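Stusell Packaging Reuse Study
Progress report to the Gorstead Fund, second reporting period
Prepared by Gholamreza Arabzadeh, project lead
Thursday, September 5, 2019

1. Status

Work is on schedule with one exception, the cold storage trial, which is covered in section 4. Spending is within the approved budget. The study compares returnable plastic containers with single-use cardboard for short delivery routes between the Lewis depot and its customer sites. Container colors follow the scheme in the first report: red for outbound stock, blue for returns.

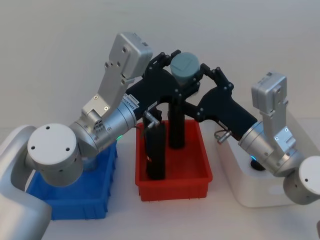
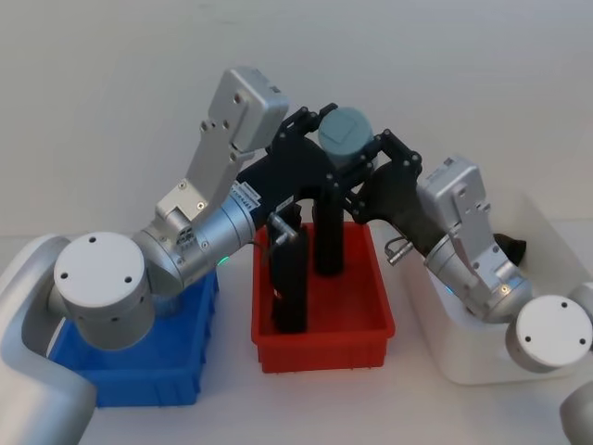 A red tray and a blue tray on the white bench top.

2. Work completed

Route selection was finished early in the period. We reviewed the delivery records supplied by the Lewis depot and selected 14 customer sites. Sites were accepted if they received at least two deliveries a week and had a covered area where empty containers could be held for collection. Three sites that met the first condition were rejected on the second.

Baseline measurements for cardboard were taken at all selected sites. For each delivery, drivers recorded unloading time, the number of damaged cartons and the volume of flattened waste. The recording form was revised once. The original version asked for waste by weight, and most sites have no scale near the loading door. Weight is now calculated from carton type and quantity. Entries made on the old form have been converted and are marked as such in the data file.

Returnable containers are in use on two routes. Each container carries a printed number, which the driver enters at drop-off and again at collection. Matching of the two entries is done weekly in a spreadsheet. Unmatched numbers are referred to the depot for a shelf check before a container is listed as missing.

3. Interim findings

Unloading times for returnable containers are shorter than for cardboard on both routes. The difference is larger at sites with steps or a narrow entrance, where cartons have to be carried singly. These results cover a small number of deliveries and should not be quoted outside the project.

Collection is slower than planned. The original model assumed that empties would be returned on the next delivery. In practice many sites hold them for a second cycle, often with other goods inside. The stock needed to keep a route supplied is therefore higher than the figure in the proposal, and the cost model is being revised to use observed holding times.

Seven containers are currently listed as missing. All were issued to the same route. The depot has been asked to repeat its shelf check.

4. Delays and changes

The cold storage trial has not started. Fekesance, which is providing the chilled room, postponed access while a door seal is replaced. The trial will be shortened from three months to two and will begin when access is confirmed. No change to the budget is requested. If the room is still unavailable in December, we will propose dropping this work package and moving its funds to a third delivery route.

Washing was originally to be done at each customer site. Two sites have no suitable drain, so all washing has been moved to the depot. This adds handling time, which will be reported as a separate line in the final costs.

5. Next period

Extend returnable containers to the remaining selected sites.
Complete the revised cost model and send a draft to the Fund for comment.
Interview drivers and receiving staff using the question set in Annex B.
Resolve the missing container entries.

6. Decision requested

Approval of the shortened cold storage trial described in section 4. A written reply by email is sufficient.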